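[ondale-floor] Re: Mamo cell, what happens to packing?
From: Frida Bech
Date: January 13, 2021
To: ondale-floor list

Mahfuz Barua wrote:
> Hi all. Heard from two people now that the Mamo cell moves out of the
> test room and onto packing in February. Is that right? And if it is, what
> happens to the nine of us who are on packing now? I asked Kamrul on the
> floor and he said wait for the meeting, but there is no meeting on
> the calendar that I can find. Also who fixes it when it stops. We are not
> trained for that and I don't want to be the one who gets blamed because
> I stood closest.
>
> Not against it by the way. My wrists would be glad to lose the tape
> gun. Would just like to know before my schedule changes and not after.
> Mahfuz

Mahfuz, everyone,

Quick answer before I run to the handover. Yes, February. No, nobody is being let go from packing, I have that in writing from Kamrul Siddiqui and will forward it tonight. The rest is less settled than I'd like so taking it in pieces. I spent the morning in the test room with Zsófia, who is teaching the arms the wrapping and taping jobs.
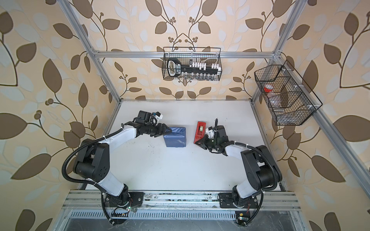 Mamo cell, both arms in. Blue box and red tape dispenser.

If you haven't been in there - it's a bench in a metal frame, leaf wallpaper on the walls, two arms bolted to the front rail. Smaller than people think. It does not look like something that replaces a packing line and for now it can't. We did 3267 parcels last week by hand. The February plan for the cell is 1595 a week, small items only, and Zsófia thinks even that is optimistic.

What I know, in no special order:

1. Which jobs move. Small wrapped stuff, single item orders. Anything floppy is slow. We all pull a bag straight without thinking about it, and the cell has to be shown every wrinkle. Same with tape. Those of you who have cleaned a dispenser at the end of shift know how scraps of tape stick to everything, there were a couple clinging to the red one this morning too. Somebody will still be peeling those off by hand and I want that written down as work with time given for it, not squeezed in on a break.

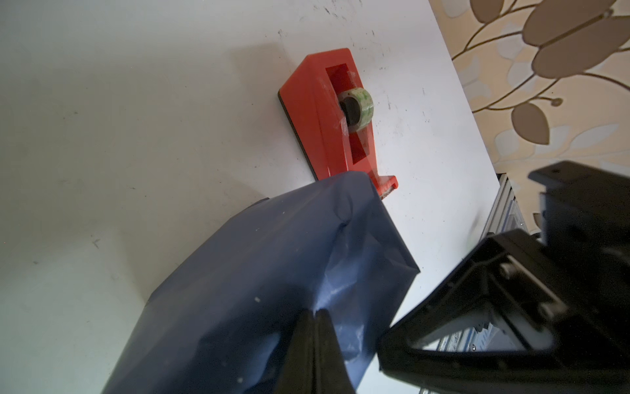
2. Who minds it. Proposal from Kamrul is one person per shift as cell minder, rotating, so no one is stuck there for weeks. Romaver gives 7 hours of training, paid, on the clock. I asked if that's enough and got a shrug. My view is that the first month needs two people on it and I've said so. Please don't agree to mind it alone before you've had the training, whoever asks you.

3. Blame. Fair point from Mahfuz and I'm taking it up. A stop is logged as a stop, no name on it. Pirjo Kettunen did it that way at the Rivier site when they got their labeling machine and poeple there reported far more stops, which is what you want.

4. Pay grade. Open. This is the one I need you on, see below.

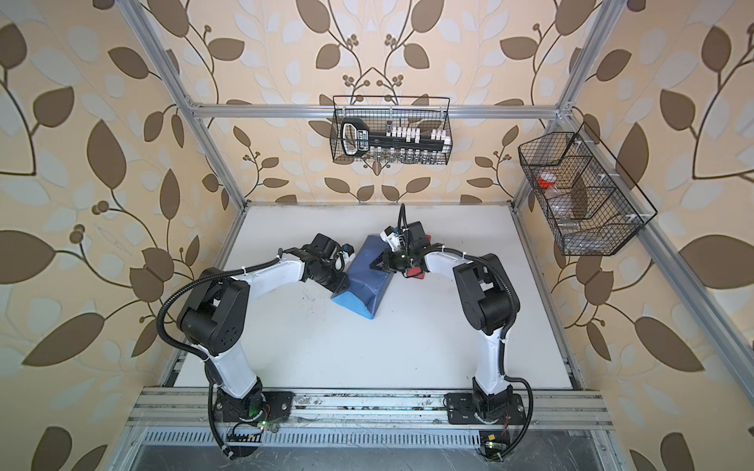 The pay grade thing is going to be decided fast, so please read this bit even if you skip the rest. HR wants to call cell minding "monitoring", which sits a grade below packing. Monitoring means you watch a light and call someone. That isn't the job. Take a bag lying diagonally with the top end wedged in between the two grippers, and a bit of something red sticking out from under the right one. Do you stop it? Let it go on? Reach in, and if so from which side, and is it safe to? That's a judgement and it's a packer's judgement, you need to know how a bag ought to sit. I want it at packing grade at minimum and a supplement for whoever trains the others. Kamrul is half on board. He'd be more on board with a few lines from people who do the work, so send me one thing you do on packing that isn't in the written procedure. Short is fine. Bad spelling is fine, see above.

On the meeting, Mahfuz is right, there isn't one on the calendar. I've asked for one before the end of the month at shift change so both crews can come. Will post the time as soon as I have it.

If you want to see the cell ask Zsófia Bakos first, dont just walk in when it's running. She's happy to show people, two or three at a time.

Have to go, more tonight with the letter from Kamrul attached.

Frida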